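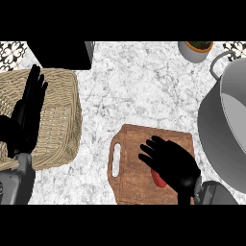
According to Azadeh Kordestani, a machine that clears a kitchen counter nine times out of ten is still a machine somebody has to stand next to, and she would rather do the clearing herself. We agree with the arithmetic. Most of our work at Wiltalley concerns the tenth time.

## What we do

Wiltalley tests two-armed robots on household and light shop-floor chores and publishes the results, failures included. The kitchen tasks run in simulation first: moving produce between a cutting board and a basket, working next to pots and planters without touching them. A control policy goes to hardware at our Skesbridge site once it completes 400 consecutive simulated trials with no dropped item.

## Where things stand

- **Penner** (kitchen tasks): 518 hardware trials logged as of October, 43 of them stopped by an operator. Grasping round items is reliable. Thin rims and handles are not.
- **Randier** (bench sorting and bin loading): in use on one shift, supervised. Cycle time is about 146 percent of a trained worker's.

Neither system is ready to run alone in a home. We don't quote dates for that.

## Who we are

The group is led by Ju-won Kwak and splits its time between simulation and hardware. We take outside test requests - send the task, the objects involved and what counts as a failure.

Page last revised December 20, 2023.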